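핸드그리퍼 추가 구매 vs 로봇 팔 한 대, 예산 133만 원짜리 고민이 아닙니다

자유게시판 > 장비/예산
댓글 12

복층세입자
하반기 장비 예산안을 8월 안에 올려야 해서 조언 구합니다. 길어요. 바쁘신 분은 맨 밑 질문만 보셔도 됩니다.

저희는 조작 데이터를 모으는 작은 팀입니다. 사람이 손에 그리퍼를 들고 물건을 집고 옮기면 그걸로 정책을 학습시키는, 요즘 다들 하는 그거요. 지금 쓰는 건 Bilter 핸드그리퍼인데 작년에 급하게 샀고, 급하게 산 물건답게 소모품 값을 아무도 안 물어봤습니다. 핑거 세트 하나에 133,000원입니다. 견적서 두 번째 장에 적혀 있었다고 하네요. 저는 두 번째 장이 있는 줄도 몰랐습니다.

위에서는 이번에 "그럴듯한 것"을 사자고 합니다. 그럴듯한 것이란 Texier 팔 한 대를 말합니다. 저는 핸드그리퍼를 더 사고 남는 돈으로 소모품과 저장장치를 쌓아두자는 쪽이고요. 팔은 한 대 사면 한 대분의 일을 하는데, 그 앞에서 사람 세 명이 줄을 서게 될 게 뻔합니다. 핸드그리퍼는 사람 수만큼 돌아갑니다. 사람이 지치기 전까지는요.

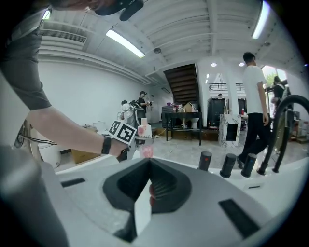
그리고 공간 문제가 있습니다. 팔을 고정하려면 베이스 테이블에 안전 구역까지 잡아야 하는데, 도면에 그려보니 통로가 사라집니다. 위에서는 "옮기면 되지 않냐"고 하십니다. 옮기는 분은 늘 따로 계시죠.

질문입니다.
1) 핸드그리퍼 여러 벌 굴리시는 분들, 예비 핑거를 몇 세트씩 잡으시나요?
2) Brenoletti 쪽으로 갈아타신 분 계신가요? 본체가 Bilter보다 20% 싸다고 견적이 왔는데 싼 데는 이유가 있을 것 같아서요.
3) 팔을 안 사겠다는 말을 기안서에 어떻게 쓰면 덜 혼날까요?

감속기값이월세
3번부터 답합니다. "안 산다"고 쓰지 마시고 "2단계 도입"이라고 쓰세요. 2단계가 언제인지는 안 쓰시면 됩니다. 저희는 3년째 1단계입니다.

토크부족
저는 반대 의견이요. 팔 한 대는 있어야 합니다. 핸드그리퍼로 데이터만 산더미처럼 모아놓고 정작 실물에서 돌려볼 데가 없으면 그게 뭔가요. 저희가 그랬습니다. 반년 모은 다음에 팔을 빌려서 올려봤더니 그리퍼 열림 폭이 안 맞아서 절반을 버렸어요. 팔 렌탈비가 아까운 줄 알았는데 버린 인건비가 훨씬 컸습니다.

복층세입자
@토크부족 그 얘기는 좀 무섭네요. 열림 폭은 모으기 전에 재보면 되는 것 아닌가요?

토크부족
재봤죠. 도면으로요. 도면은 늘 맞습니다.

핑거교환원
1번 답변. 하루 종일 돌리면 손가락이 제일 먼저 갑니다. 저희는 본체 한 벌당 예비 세 세트로 시작했다가 다섯으로 올렸습니다. 물건에 따라 다른데 플라스틱 용기 위주면 덜 닳고, 나무나 거친 표면이면 금방이에요. 그리고 케이블. 다들 본체랑 핑거만 적고 케이블을 빼먹는데, 케이블 때문에 하루가 날아가면 그날 인건비로 케이블을 한 박스 삽니다. 소모품 항목은 본체 값의 15%로 따로 잡으세요. 본체 항목에 섞어 넣으면 할인 협상할 때 제일 먼저 잘려나갑니다.

새벽두시캘리
Brenoletti 썼습니다. 본체는 괜찮아요. 튼튼하고 손목도 덜 아픕니다. 싼 이유는 소프트웨어입니다. 캘리브레이션 도구를 Rimix에서 따로 사야 하는데 그게 연간 구독이에요. 1년 차에는 싸고 2년 차에 비슷해지고 3년 차에는 제가 왜 이걸 골랐는지 설명하는 문서를 쓰고 있었습니다.

감속기값이월세
Rimix 구독은 좌석당 아닌가요? 저희는 계정 하나로 버티는데요.

새벽두시캘리
장비당으로 바뀌었습니다. 공지 메일 왔을 텐데요.

감속기값이월세
스팸함에 있네요. 예산안 고치러 갑니다.

퇴근못한서보
저는 토크부족님 말에 절반만 동의합니다. 검증할 팔은 필요한데 꼭 사야 하는 건 아니에요. 모으는 기간이 길면 그동안 팔은 비싼 옷걸이입니다. 저희 팔에는 실제로 겉옷이 걸려 있습니다. 분기마다 한 주씩 빌려서 그때까지 모은 걸 올려보는 식으로 잡으면 토크부족님 같은 사고는 초반에 걸러집니다. 첫 렌탈을 수집 시작하고 2주 안에 넣는 게 핵심이고요.

그리고 글쓴님, 핸드그리퍼 늘리면 사람도 늘어야 하는 건 계산에 넣으셨죠? 그리퍼는 20벌도 살 수 있지만 그걸 들 손은 장비 예산에서 안 나옵니다. 이거 때문에 새 상자째로 창고에 있는 그리퍼를 여러 번 봤습니다.

복층세입자
@퇴근못한서보 아... 그걸 인건비 항목에서 빼올 생각이었는데 거기는 이미 다른 분이 빼가셨더라고요. 그럼 벌 수를 줄이고 렌탈을 넣는 쪽으로 다시 짜보겠습니다. 겉옷 얘기는 기안서에 인용해도 될까요?

퇴근못한서보
인용은 되는데 저희 팀장님이 이 게시판 보십니다.

토크부족
초반 2주 렌탈이면 저도 인정합니다. 다만 빌리는 팔이랑 나중에 살 팔이 같은 모델이어야 해요. Texier는 단기 렌탈 재고가 잘 없으니 지금 전화부터 하세요. 그리고 렌탈 견적에 운송비랑 설치비 들어 있는지 꼭 보시고요. 저희는 하루 치 렌탈비보다 엘리베이터 사용료랑 지게차가 더 나왔습니다.

복층세입자
전화해봤습니다. 재고는 있는데 최소 계약이 한 달이랍니다. 한 주만 쓰고 반납해도 한 달 치를 받는다네요. 담당자분이 아주 친절하게 "그럴 바엔 구매를 권해드린다"고 하셨습니다.

일단 초안은 핸드그리퍼 두 벌 추가, 예비 핑거는 벌당 다섯 세트, 케이블 별도 항목, 팔은 첫 달 렌탈 한 번으로 잡았습니다. Brenoletti는 뺐고요. 견적서는 이번엔 두 번째 장까지 읽었습니다. 세 번째 장도 있더군요. 부가세 별도랍니다.

핑거교환원
배터리 적으셨어요?

복층세입자
지금 적습니다.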